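Hi! I'm Teodora, and I'm looking for people with patient hands to drive our two-armed robot by remote control this March. You'd steer both grippers through small everyday jobs (keys on a table, that sort of thing) and it learns from your moves.
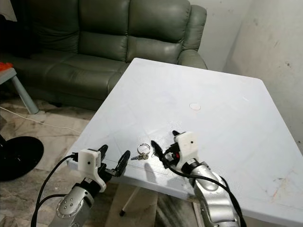 **Urkari – Remote Teaching Team**

No experience needed, I'll train you myself! Shifts run four hours, pay is $26 an hour, and I've got 14 spots. Gamers and knitters, please do apply. Write to me or Ekene Idahosa at the Urkari front desk.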